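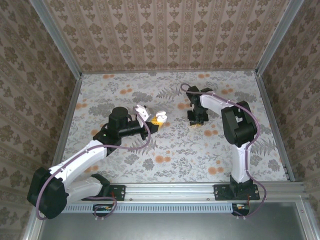
Fig. 1. Two patterned papers in one enclosure: brown and beige stripe on the walls, floral paper on the floor.

Courses > Interior Finishes > Unit 4: Patterned Wall and Floor Papers

INTERIOR FINISHES 254
Lecture notes, Unit 4
Instructor: Lev Marchuk
March 2021

Reading for this unit: course packet, the section on repeats and matching. Bring your scale ruler and the Brosier sample book to the studio session.

1. Terms

Motif. A single figure in the design, such as a flower, a medallion or a sprig.

Repeat. The distance from a point on one motif to the same point on the next identical motif, measured vertically unless stated otherwise. Write it on every drawing that shows paper.

Ground. The color behind the motifs. The floor paper in Fig. 1 has an off-white to pale grey ground.

Set pattern. Motifs fall in visible rows or columns. The wall paper in Fig. 1 is a set pattern. It has alternating vertical stripes, and the darker brown flower medallions are stacked in columns with smaller leaf sprigs beneath them. Narrow ornamental bands run between the columns.

All-over pattern. Motifs are spread so that the eye does not settle on a row. The floor paper is closer to this type: fine grey leaves and branches, darker grey blossoms, and orange flowers in small clusters.

2. Stripes and walls

A vertical stripe gives the eye a line to compare with every corner, post and door casing. If the corner is out of plumb, a stripe will show it. Check corners with a level before you choose where the first strip goes, and do not assume that the left and right corners of a wall agree.

Mark a plumb line for the first strip. Hang to the line, not to the corner. At an inside corner, cut the strip so that a small amount wraps onto the next wall, then start the next wall with a new plumb line. Some mismatch in the corner is normal. Put it in the corner that gets looked at least.

In Fig. 1 the back wall and both side walls carry the same pattern. On the side walls it runs diagonally toward the edges in the view, while on the back wall it reads as vertical. Keep this in mind when you draw a one-point perspective of a papered room. Students often draw the side wall pattern flat, as if it were facing the viewer, and the room stops looking like a room. Project the stripe lines first and add the medallions after.

The grey aluminum posts at the rear corners give a plain vertical break between one wall and the next. A corner trim does similar work in a finished room. A base rail or baseboard does it at the bottom, and Fig. 1 has a thin metal rail along the base of the back wall.

3. Accent color

Look at the orange on the floor paper. Most of the print is grey. The orange clusters occur at the back, toward the front and near the left edge, and they differ in size, with a large one near the center toward the front. Cover them with your thumb one at a time and see how much the balance changes.

With two patterns in one space, compare three things before you approve the pairing:

Scale of motif
Contrast between motif and ground
Direction (striped, diagonal, none)

The walls here have a strong direction. The floor has much less. The two also differ in color family, brown and beige against grey and orange. Whether you think that works is a matter for discussion in section. Have an opinion ready and be able to point to the part of the pattern that supports it.

4. Estimating

Measure the height and add trim allowance, then round up to the next full repeat. That is your cut length. Divide the usable roll length by the cut length and drop the fraction to get strips per roll. Divide the wall width by the roll width and round up to get strips needed.

For the homework, use the Kovalchuk wall: 486 cm wide, no openings. Height and roll data are on the back of the plan sheet. Show the rounding at each step. Answers with no working get half credit.

5. Due in April

One board, two papers, one wall and one floor, drawn in perspective. Label the repeat for each. Use Drovex or Brosier samples only. The Flarkero book is missing pages, so leave it on the shelf.

3 comments
12 shares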